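FLUMPORT, July. Diekmann has finished refitting the ground-floor workroom of its Flumport building. The room keeps its corrugated metal ceiling, steel beams and red brick wall. The printer and storage cabinet now share one side, and drinking water has been moved to the other. The work covered 41 square meters and took 3 weeks.

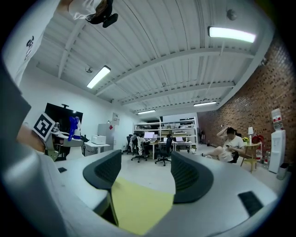
Flumport workroom: fluorescent lighting on the white ceiling, with the water cooler against the brick wall.

Work surfaces were specified in yellow so that residue and small parts are easy to find. Each surface is cleared and wiped at the end of a shift. Cleaner is applied from trigger spray bottles, which are refilled from a central supply and returned to the cabinet after use. The cleaning schedule, drawn up by Honeylyn Magbanua, lists 2 wipe-downs per day.

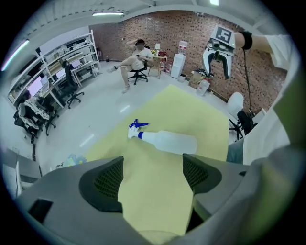

Endang Latuheru said the shorter walk between the printer and the tables had made the largest difference to daily work, and that the same layout would suit the upper floor.

The upper floor is scheduled for refitting next. Requests for floor plans go to Mared Humphreys at the Flumport office.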